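How to run a hand-held gripper table at an open day

These notes cover the sorting table we set up for the Fimport open day in January. They should be enough for another group to run the same thing. The table lets visitors pick up everyday items with a hand-held gripper and put them in a bin. It takes one person to run when it's quiet and two when there's a line.

What you need

- Two hand-held grippers, checked the night before
- A table you can get at from at least two sides
- A plain cloth to cover it
- A fabric bin, wide at the top
- A mix of small boxes, packages and soft toys
- Spare jaw pads and the hex key that fits them
- A sheet of paper for keeping a tally, if you want one

We used the Diltix grippers. Any parallel-jaw type with rubber pads will do, as long as both are the same model. When we mixed models at the Dufour demonstration, people kept asking which one was better and the line stopped moving.

Setting up the table

Allow 40 minutes. Most of that goes to moving furniture.

1. Put the table where visitors can stand on two sides. Leave room behind them for people who only want to watch.

2. Lay the cloth and let it hang over the edge. It doesn't have to be flat. Wrinkles are fine, and small boxes slide less on cloth than on a bare tabletop.

3. Put the bin at one end and tilt the opening toward the person with the gripper. A first-time user tends to come in low and hit the side of a bin that stands straight up.

4. Place the items. Put soft toys toward the back and small boxes toward the front. Leave at least one small box by itself with clear space around it. That is the starter item.

5. Try every item once with the gripper. Take away anything the jaws can't open wide enough to hold.

Choosing the items

Soft toys are the easy ones. They squash, the jaws close on whatever is there, and a bad grip usually still works. Children should start with these.

Small cartons are harder. The sides are flat and stiff, so the pads have to meet them squarely. If one jaw touches first, the carton turns or falls over. Medicine boxes are a good size for this, and adults like them because they know what they weigh. If you use them, take out the contents first and put in a folded piece of card so the box keeps its shape.

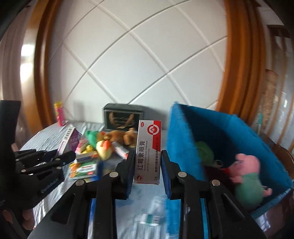
Tall, narrow items come next. They tip easily, so the jaws have to go in level and close slowly. Save these for people who have already done a few pickups.

Leave out anything made of glass and anything with loose string. String gets into the linkages and you will spend ten minutes picking it out.

Showing a visitor what to do

Keep the talk short. We settled on this order:

1. Hand over the gripper with the jaws open. Show where the fingers go and let the visitor open and close it twice in the air.

2. Point to the starter item. Ask the visitor to bring the jaws down on both sides of it and stop before touching.

3. Tell them to close slowly until both pads touch, then squeeze a little more. Most people squeeze too hard at first. A light carton needs very little.

4. Lift straight up, hold for a second, then move over to the bin.

5. Lower the item into the bin before letting go. Dropping from a height is fun but it crushes the corners of the boxes.

After three pickups, let them choose their own items. Some will want to try two people at once, one gripper each. That works well if they stand on different sides of the table and agree who is going for what. Passing an item from one gripper to the other is the hardest thing we offer. The first person has to keep hold until the second has a firm grip, and both need to keep their hands low.

Explaining how it connects to robots

People will ask what this has to do with automation. Our answer is that a robot arm with the same kind of jaws faces the same choices: where to touch, what angle to come in from, how hard to close. After a visitor has knocked over a carton or two, that makes sense to them without a poster. If your group has an arm running nearby, send people there after the table, while the feeling is still fresh. At Fimport we had the Goltov cell about 20 steps away and most visitors went straight to it.

Keeping it going through the day

Reset the table when it is half empty. An empty table slows people down, and a full bin hides the items at the bottom.

Wipe the pads every hour or so with a damp cloth. Fuzz from the toys builds up on them and cartons begin to slip. Check the pivot pins at the same time. If the jaws feel stiff or one side lags behind, swap that gripper out and look at it later.

Replace crushed boxes as you go - a carton with a soft corner is harder to hold and visitors blame themselves.

We kept a tally and logged 293 pickups between 10 a.m. and closing. By 2 p.m. one set of pads was worn smooth at the tips, so bring more spares than you think you need.

Packing up

Empty the bin, shake out the cloth and count the pads back into their bag. Store the grippers with the jaws slightly open so the pads don't take a set.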